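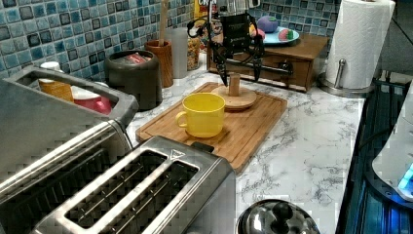
Yellow cup on the bamboo board, peg stand behind it. Canister w/ red label back against the tile.

Thu 9 June. Purkach kitchen, counter layout

Picking up from the February list, most of it never got done. Counter is 80 in. end to end by the tape, less than the Gasten drawing shows, so go by the tape from now on.

Board: stays in the middle. Tried it on the diagonal behind the two-slot toaster. Looks ok but you lose the front corner to the toaster. Groove side up, pls, it kept getting flipped.

Peg stand: fine toward the back of the board. Do not glue. Wobbles a bit, felt pad on order from Plavetti.

Back row against the mosaic is getting too full. Want 14 in. between the row and the board, have nowhere near that once the jars creep foward. Tape line? Try masking first.
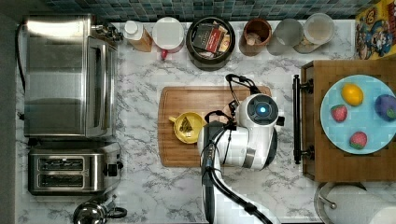
Greens in the yellow cup, left side of board. Toy fruit + eggplant on the blue plate, tray at right.

Tray: keep on the right with the paper towels. Lemon, eggplant, two strawberries on the plate, rest of the Magbanua produce set is in the drawer (almost 50 pieces, half of them duplicates, sort someday).

Greens: small amount only. More than that and they end up all over the board and in the groove, took forever to pick out.

Toaster oven: leave where it is on the left. Cord needs a clip, hangs down the end of the counter. Spent 40 min looking for the clips, no luck. Check the bin under the sink tomorow.

Still to do:
masking tape line for back row
cord clip
felt pad when it comes
fix counter length on the drawing
wipe tile behind the jars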